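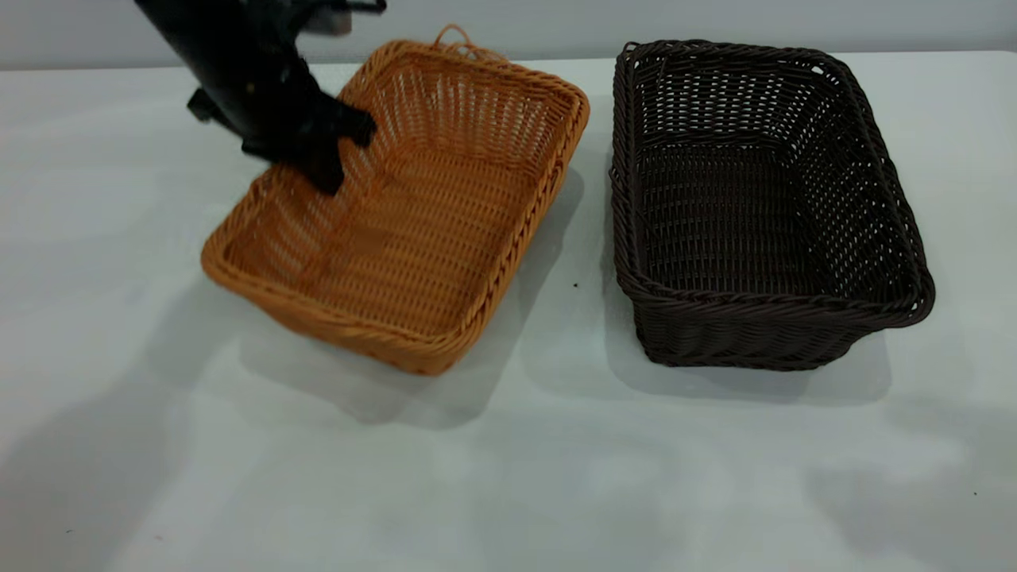

흰 탁자 위의 주황빛 바구니와 더 깊은 짙은 갈색 바구니.

홈 | 살림 | 물건 | 지난 호

바구니라는 이름의 유예
2022년 9월 15일 | 글 편집부

정리를 결심한 사람은 먼저 바구니를 산다. 물건을 버리는 일은 그다음인데, 대개 그다음은 오지 않는다. 나도 지난 8월 생활용품점 노라르(Norar)에서 두 개를 들고 나왔다. 버릴 것을 고르러 나간 길은 물론 아니었다.

얕은 바구니는 관대하다. 가장자리를 굵게 꼬아 두르고 짧은 변에 작은 고리 손잡이까지 달아 놓으니, 영수증 한 장을 던져 넣어도 살림처럼 보인다. 옆면이 살짝 벌어져 손도 쉽게 들어간다. 우리 집에서는 열쇠와 건전지가 여기 산다.

깊은 쪽은 사정이 다르다. 벽이 높아 무엇이든 삼키지만 네모난 구멍이 숭숭 뚫려 비밀은 못 지킨다. 충전선을 넣어 두면 사흘 안에 한 가닥이 밖으로 기어 나온다. 안감을 대라는 조언도 들었는데, 그러면 안감을 빨아야 한다.

촘촘히 짠 합성 라탄은 먼지도 촘촘히 모은다. 마른 솔로 결을 따라 쓸고 젖은 천으로 닦으면 된다. 설명서에는 60초면 충분하다고 적혀 있었다. 나는 31분 걸렸고, 그중 절반은 안에 든 것을 꺼내 놓고 도로 넣는 데 썼다.

최종 수정: 2주 전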